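Painting a Side Table That Gets Used Every Day

A painted table top takes more abuse than a wall or a shelf. Mugs, keys and elbows all wear at it, so most of the work is in the preparation.

Wash the table first with warm water and a little dish soap. Furniture polish leaves a film that paint will not stick to. Rinse, then let it dry overnight.

Sand the top with 120 grit, then 180. You only need to dull the old finish. Wipe off the dust with a damp cloth and go over it again with a dry one.

Use a bonding primer if the old surface is glossy. One coat is enough on bare wood. Knots need a second coat or they will show through by summer.

Put the color on with a small foam roller and finish the corners with a brush. Two thin coats hold up better than one thick one — thick paint stays soft underneath and picks up ring marks. Leave four hours between coats, longer in damp weather.

For stripes on the front or sides, paint the lightest color over the whole area and let it cure for two days. Mask the lines, then brush a little of that same light color along the tape edge. It seals the gap, and the next color comes out with a clean line. Pull the tape while the last coat is still slightly tacky.

Write the paint code on masking tape and stick it under the top. Mine says Varham 814, and I have needed it twice for touch-ups.

Give the table a full week before anything heavy goes on it. Felt pads under lamps and planters can wait until then too. 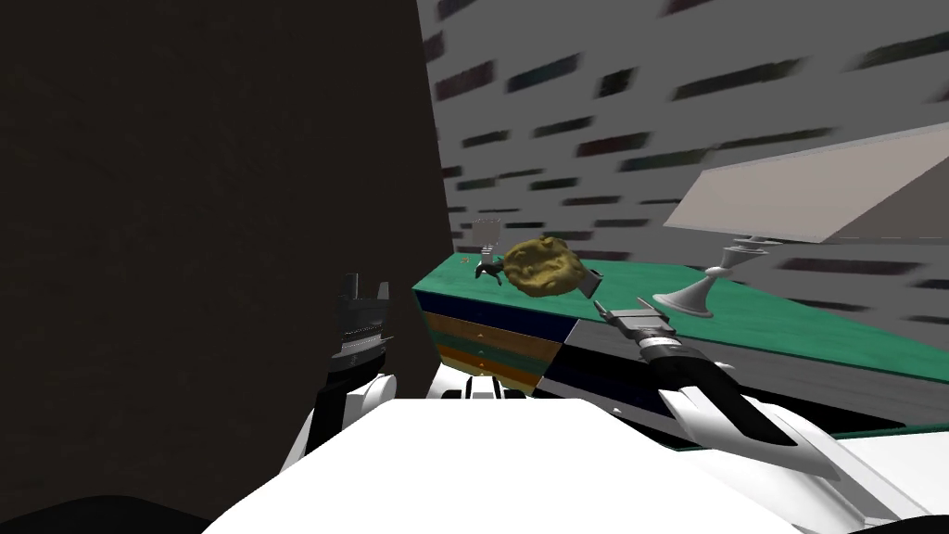 Leftover paint keeps best in a small glass jar filled close to the rim. Store it indoors, away from frost, and stir it well before the next touch-up.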